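Print this page | E-mail this page

Brornel Bench Arm Service: Frequently Asked Questions

What does the service include?
Each subscription covers one arm, one gripper, installation, and operator training at the customer's site.

Which items may be handled?
The service is intended for soft goods such as bags, pouches, and folded textiles. Items over 3 kg require written approval from the Ustville office.

Is there a minimum order?
Yes. The minimum is 100 items per month. Customers sending more than 1000 items are placed on the Cliston plan – please request the separate rate sheet.

May staff work beside the arm?
Trained staff may do so at reduced speed. Training is renewed each September.

How is a new item added?
Customers submit samples to the Papadopoulos test room. Up to 200 trial runs are included in the setup fee.

This site uses cookies. By continuing to browse, you accept our cookie policy. 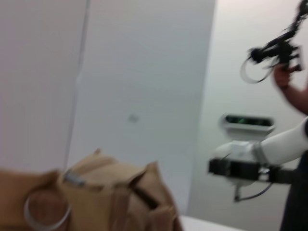 Tan bag with metal buckle, with the arm and gripper at right.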